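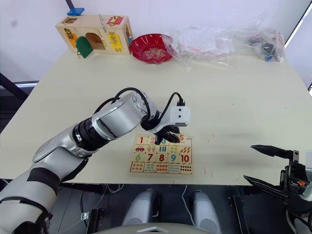 2024-11-14
Temelska Workshop, notebook entry
Job: guest book and table flags, Civar visit
Entered by: Ifeanyi Sani

The protocol office has confirmed the order of events for the visit of the Civar delegation to Lomham House. The signing of the guest book is now the first item after the arrival, ahead of the reception. The book must therefore be in position before the doors open, and the signing table will be dressed the evening before.

Guest book. The text block came back from the Mohammed bindery in good order. It has 400 pages, as specified in August, and the paper is the heavier of the two stocks we tested. The sewing is even. The spine opens flat at the front and in the middle, but remains stiff near the back. That is acceptable for this visit, when only the opening leaves will be used. The stiffness should be looked at again once the book has been handled.

The covers were checked against the sample held in the drawer. The blue leather is slightly darker than the sample when seen under the bench lamp and matches it well by the window. I have left the matter there. The Lomham crest on the front board is clean except for a small break in the gold on the left border. It was touched up this morning and should be left alone until tomorrow.

Ink. Two pens were tried on offcuts of the same paper. The first feathered at the ends of strokes. The second did not, and its line was dry to the touch in 40 seconds. The second pen goes to Lomham, with a spare of the same type filled from the same bottle. The protocol office has asked whether blotting paper should be laid out. My answer was yes, one sheet, cut to the size of the page and placed to the right of the book. A marked offcut from each pen is pinned inside the back cover of this notebook.

Title page. The wording has been through three drafts. The version approved by both offices gives the name of the host first, then the name of the visiting delegation, then the occasion. The accent in the second line of the Civar text was missing from draft two and is present in draft three. Please do not letter from draft two, which is still in the job folder and looks very similar. I have written "old" across the top of it in pencil.

Lettering will be done by hand on a loose leaf and tipped in. If the leaf is spoiled there are four more cut to size in the flat file, second drawer.

Table flags. We were asked for 13 pairs, one for each table at the reception. All are hemmed. The Civar flags were made from the drawing supplied by their embassy, and the proportions differ from ours – theirs are longer for the same height. The protocol office prefers both flags in a pair to be of equal height, and we have followed that. The result is that the Civar flag hangs a little further out from the pole. Colleagues setting the tables should turn the bases slightly so that the two do not overlap.

One base wobbles on a level surface. The felt was lifted and found to be folded under itself at one corner. It has been trimmed and glued again, with a weight on it overnight. The poles are brass and have been polished. Cotton gloves are to be worn from this point on.

Seating cards. These are not our work, but a question came to us about the card stock. The cards ordered by the protocol office are bright white and will look cold beside the title page. I have sent over a sample of the cream stock and the supplier's order number. The decision is theirs. If they change to cream, we can trim the cards here on the small cutter, but the names must be printed elsewhere.

Packing. The guest book travels in the gray drop-back box, wrapped in tissue, with the pens in a separate case. On the last job a pen was placed in the box with the book, and we do not wish to repeat that. Flags go flat between boards. Poles and bases go in the long crate. The crate handle is loose on one side – screws to be replaced before loading.

Points still open:
Written confirmation from Lomham of the height of the signing table. The figure given by telephone seems low for a person standing.
Whether the head of the delegation will sign alone on the first page, or whether the host will sign below. The ruling of the page depends on this.
Return of the old guest book from display. The keeper has asked that it come to us for cleaning before it goes back on the shelf.
Invoice from the bindery, which lists two boxes. We received one.

I will letter the title page tomorrow morning once the ruling is settled. The bench by the north window should be kept clear until noon.

I.S.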